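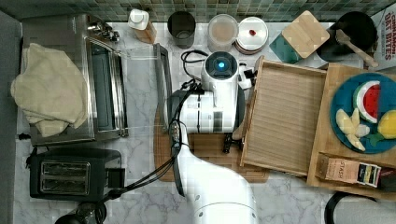
Kitchen rig, current state. Fingers over the gap between the cutting board and the slatted tray.

Two-finger gripper vs. soft fingers for kitchen stuff, opinions wanted

vergara_bench
Posted in Grippers and End Effectors

I have the arm over the marble counter and the stock black fingers on it, and I'm trying to decide whether to spend money. The alternative is the Wenisov soft set, which the office down the hall swears by and which costs more than my first car.

Test list for October is the toy fruit on the blue plate (watermelon slice, bananas, lemon), the box of Stash tea, and the wooden spoon in the black pan. Each one gets picked up and put in the slatted tray. Scores so far with the stock fingers, 32 tries per object:

Tea box: 30
Lemon: 6
Everything else: somewhere between those two and my will to live

The lemon squirts out. I close on it, it leaves. Has anyone run both kinds of fingers on round things and kept notes?

torque_and_regret
Six out of 32 on a toy lemon is a force problem or a pad problem. What are you closing at? If you're on the default profile in the Raltley controller it comes in way too fast and bats the thing before the second finger gets there.

vergara_bench
Default profile. I feel judged.

torque_and_regret
You are being judged. Halve the closing speed and rerun the lemon before you buy anything.

hibarra
I had the Wenisov fingers for a summer and sold them. Lovely on fruit. Useless on anything flat and thin, and half of a kitchen is flat and thin. You've got a stack of round white things at the back of that counter with something red on top. Try peeling one off that with fingers like warm licorice.
Hortensia Ibarra

mosaic_tile_fan
Disagree with Hortensia, and I say it with love. We ran the soft ones on lids for months. The trick is coming in at an angle, around 30 degrees, and letting the lower finger slide under. Straight down, sure, they fold up and die.

hibarra
"The trick is" is how every sentence about those fingers starts.

mosaic_tile_fan
The trick is to ignore you.

o.daza
Different question. Is there any camera on the wrist? I can see the blue light ring and a lot of cable, but I can't tell where you're looking from. Your lemon sits at the right end of the counter and I'd want to know what the arm sees in the last couple of inches. We blamed our fingers for a month at Brisitz and it was an offset in the calibration. Everything was missing to the left by the same amount. Boxes forgive that. Balls don't.
Olga Daza

vergara_bench
One overhead camera doing the work. I last calibrated it when I moved in. I'm going to go lie down.

torque_and_regret
Still the closing speed.

o.daza
Could be both. Check the offset first, it takes ten minutes with a printed target and doesn't involve arguing with torque.

cable_goblin
Not about fingers, but that loop of cable up the left side bugs me. It curls right around by the plug at the top. When you roll the wrist for mosaic's fancy angle, where does the slack go? I lost a connector that way. Velcro it every hand's width and leave the last loop free.

hibarra
Finally, somebody useful.

vergara_bench
OK, results. Reprinted the target, recalibrated, and the offset was real (Olga wins). Lemon went from 6 to 19 out of 32 with no other change. Then I halved the closing speed and it went to 27. Torque may have a small trophy. Same stock fingers the whole time. The clear container with the metal rim is a separate misery because the overhead camera thinks it's marble.

torque_and_regret
Size of trophy?

mosaic_tile_fan
I'd still try the soft ones on the bananas. Stock fingers pinch a cluster at one spot and it swings. Borrow a set before you decide, don't buy.

hibarra
Borrow, yes. I agree with mosaic on something, please screenshot it.

vergara_bench
The office down the hall will lend me theirs if I return them without tea on them. Lids and bananas next, both sets, same number of tries. For the clear container I'm putting tape on the outside and calling it research.

o.daza
Put the tape on the rim too. Shiny metal gave our depth camera fits.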